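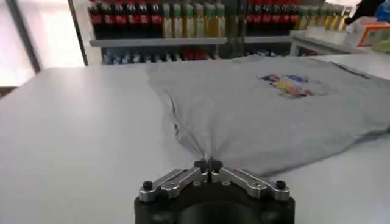 October, folding bench, after lunch

Gray T-shirts again. I've now spent more of my working life on heathered jersey than I ever planned to, and I still have opinions!

Setareh wants every shirt laid out the same way before the first fold, front side up, sleeves out, nothing tucked under. Fine with me, but this fabric does not want to lie still. You smooth it toward the hem and it bunches at the side, you pull the side and you get those long diagonal creases running right across the body (the ones that all seem to head for the same point). I tried the two-palm sweep from the middle outward, which Wulan swears by. Better on the heavy shirts from Janier. On the thin ones I just push the wrinkles to a new address.

Things I'd like to remember for next time:

Printed fronts are easier than plain ones. The print gives me something to line up the fold with, and I can tell front from back without hunting for the neck label. Please don't crease through the print if you can help it, though. Fold to either side.

White table plus light gray cotton is a pain under the overheads. The edge of the shirt gets lost once the lights are all on. I switched off the row by the door and could find the hem again. Would a darker table cover be worth it? Wulan thinks the Jasville place still sells them by the yard. Ask.

Side seams: a few of the shirts in this bag have seams that twist toward the front after washing. If you fold by the seam you get a crooked rectangle. Fold by the shoulders instead and let the seam go wherever it wants.

Got through 25 shirts before the coffee break, refolded 2 of them (both mine, both crooked, Setareh noticed immediately). The Nikolaidis bag is still under the bench, not sorted. I'll start on it tomorrow unless somebody beats me to it, and please, somebody beat me to it.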